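Orkeveck Lime Mortar, Ready Mixed, 1000 g Tub

Home > Repair > Mortars and fillers > Orkeveck ready mixed

Item 517 | In stock | Usually ships the next morning

I sell a lot of mortar for a person who never planned to sell any! I started with paint, then somebody asked me for a brush that would get into brick joints, and one thing led to another, and now there's a whole shelf of tubs in the back of the shop. Orkeveck is the one I use at home, so it gets the longest page.

It's a lime mortar that comes wet and ready to go. You pop the lid, give it a good stir (there will be some water on top, just work it back in) and start pressing it into the joint. No mixing bucket, no drill paddle, no white dust on everything you own. I like it for old soft brick, the kind where a hard cement mix can do more harm than good. For new brick or anything below ground level, look at the Bromar instead -- it's a tougher product and costs less.

What's in the tub
Lime putty, washed sand, water. That's it.

Colors
Pale Gray, Oat, Buff, and Old White. Pale Gray dries a good bit lighter than it looks in the tub, so please do a test spot and leave it a few days before you decide. Siv Lunde, who makes the stuff, will mix a custom shade if you mail her a lump of your old mortar, but she's slow in February and she'll tell you so herself.

How I use it
Rake the joint out to twice its height, brush it clean, and mist it with water. I do this part in small patches, maybe an arm's reach at a time, and go have a coffee between patches. Push the mortar in with a narrow pointing iron, packing it in thin layers if the joint is deep. When it's firm enough that your thumb leaves no mark, tap it with a stiff brush to open up the face. Then keep it damp! Hang wet burlap over it if you're outside. I skipped that on my first chimney and had to do the whole thing over.

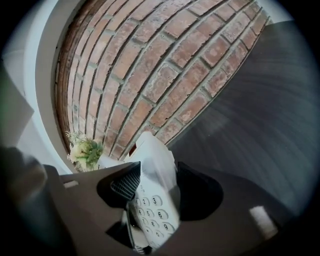
Old red brick, pale gray joints

Don't use it below 45 degrees or when frost is on the way. Wear gloves and eye protection, lime is rough on skin. An opened tub keeps for months with a bit of water over the top and the lid pressed down hard.

Goes well with
Prateleck pointing iron, narrow
Bromar joint rake
Burlap, by the yard

From customers
"Used the Oat on our porch steps and the neighbors thought we'd had someone in. Wish it came in a bigger tub." -- Elsa Fagerlund

"Good stuff, slow to set. Read the part about keeping it damp." -- Kasun Abeysekara

Bigger tubs are on order, Elsa! Questions about your own wall, drop me a line through the contact form and I'll get back to you in the evening once the shop is shut.

Ladan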